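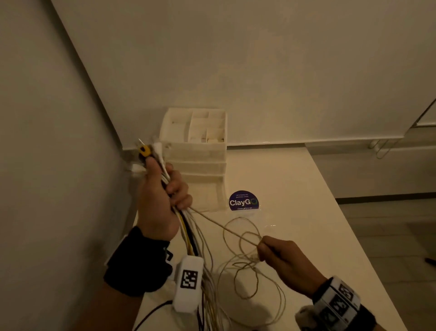 Cable box amnesty – how do you all sort yours?
Started by Skodon, 2025-01-05

Every year I promise myself I'll deal with the charging cables and every year they go back in the same shoebox, only now it's two shoeboxes and a tote bag. This weekend I finally tipped the lot out and started pulling. My method, if you can call it that, is to gather up all the plug ends in one fist, like picking flowers, and then tease out whatever is hanging down below with the other hand. The fat cables behave pretty well. The skinny ones wind themselves into rings and grab everything that goes by!

I'd love to hear how the rest of you do it, especially anyone with kids in the house, because I'm sure half of mine came home in somebody's backpack.

wernurach
Oh, I feel this one. I did ours last March and it took two evenings and most of a pot of coffee. I'd say plug ends together is the right way to start, and I'd go one step further and keep hold of them the whole time. Once you've got the tops in one hand, you run the other hand down the length and let the loose stuff drop. Don't yank. If something won't come, give it a little slack, wiggle it, and go on to the next one – it usually lets go by itself later on.

Drirker
I'm going to disagree with both of you, in a friendly way. Holding the whole bunch makes it tighter. I lay everything flat, find one end, and follow that single cable all the way through before I touch another. Slow, yes, but I've never had a knot get worse on me. I did my father-in-law's workshop drawer like that, 51 cables, and the only one I gave up on was an old phone cord that had gone sticky.

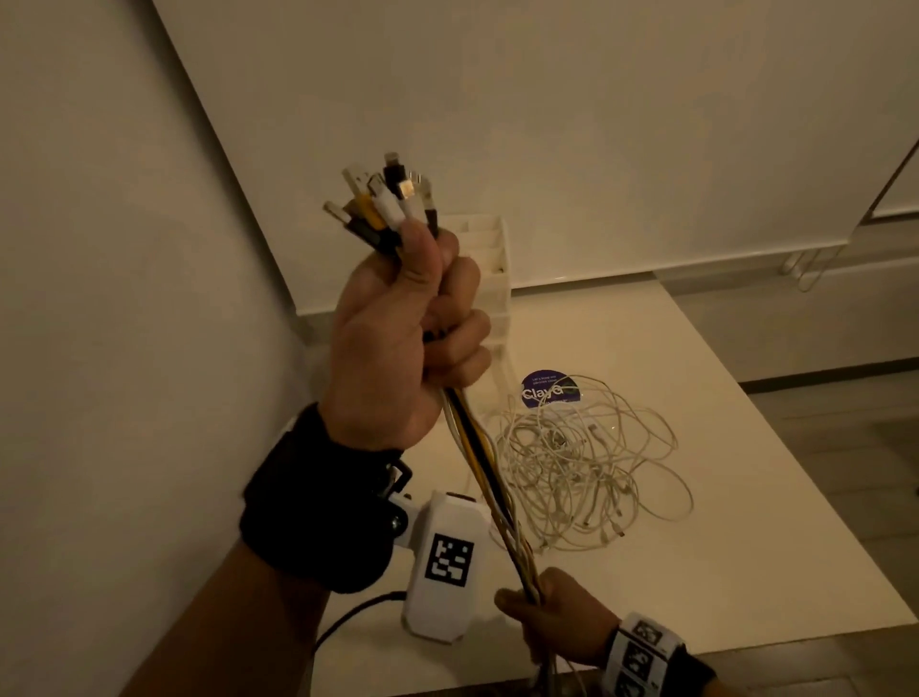

Should the bundle be pulled straight before you tie it?

Gently straight is fine, enough to get the kinks out, and then stop. Fold it in big soft loops and put the tie on loosely. If you wrap it hard around your hand, the bend right by the plug takes all the strain, and that's where mine have always split.

Skodon
Thank you, that's good to know, I've been winding them around my hand since forever. Drirker, I did try your way with the thin pale ones this afternoon and I'll admit it was better for those. For the thick ones I'm sticking with the fist, it's just so much quicker and I'm not a patient person.

sauerland
Can I put in a word for throwing things out? (Well, recycling. Our town takes cords at the transfer station.) I kept a whole drawer of mystery chargers for years in case I ever needed one and I needed one exactly never. Now each kind gets a slot in a desk organizer, and if the slot is full, something has to leave before anything else goes in.
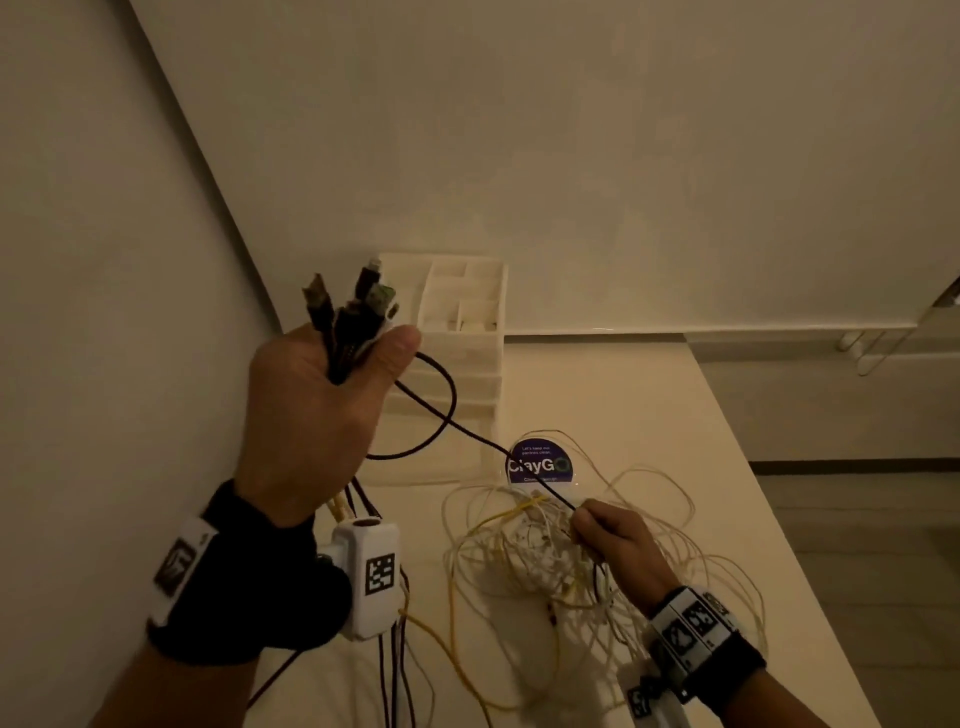

Trinh Nghiêm thinks the slots are a lovely idea until you own one long cable, and then it flops over into all the neighbors and you're right back where you began. She wrote to me that she hangs her long ones on a hook inside the closet door and only keeps the short ones in compartments, with the plug end sticking up so she can see what it is without pulling everything out.

Drirker
The hook works for me too, as long as you don't hang more than a few on it. And please, please label them while you still remember what they go to. Masking tape and a pen, nothing fancy.

wernurach
Masking tape goes gummy in a warm drawer, though. I switched to bread bag tags and write on those.

Skodon
Bread bag tags, I have a jar full of those! Okay, I'm going back in. The black ones are done and the yellow ones are nearly there, so it's mostly the thin stuff left, and I'll start on that after supper.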